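3.2 Dark adaptation and threshold estimates

Visual limiting magnitude was estimated at the Skondon site in March by four observers: Tkachuk, Salazar, Sundqvist and Endale. Each waited 60 minutes in the dark before the first count, and no one used a red lamp during that time. The full set holds 3,829 estimates, of which 1,290 were made with the naked eye and the rest with small binoculars. 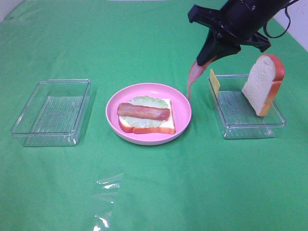
Sky brightness was logged by a fixed meter on the roof of the hut, and its readings were matched to each estimate by time. The meter sees a wide cone of sky, so a bright patch low in the east can raise the reading without much effect at the zenith. Surface color close to the observer also matters during the indoor part of the wait. A green cloth like the one under the pink plate in Figure 4 sends back light near the peak of night vision, and a dim lamp over it can slow adaptation more than the same lamp over a dark red one. We did not correct for this – the spread between observers was larger than any effect we could expect.

Estimates made with the moon above the horizon were dropped. So were those made through visible haze, as judged by Salazar from the outline of the Nel ridge. 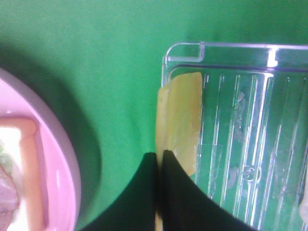 3.3 Differences between observers

Sundqvist reported fainter stars than the other three on most nights. Her first 70 estimates were repeated by Endale using the same star fields, and the gap remained. We treat it as a personal offset and subtract it before the nightly means are taken.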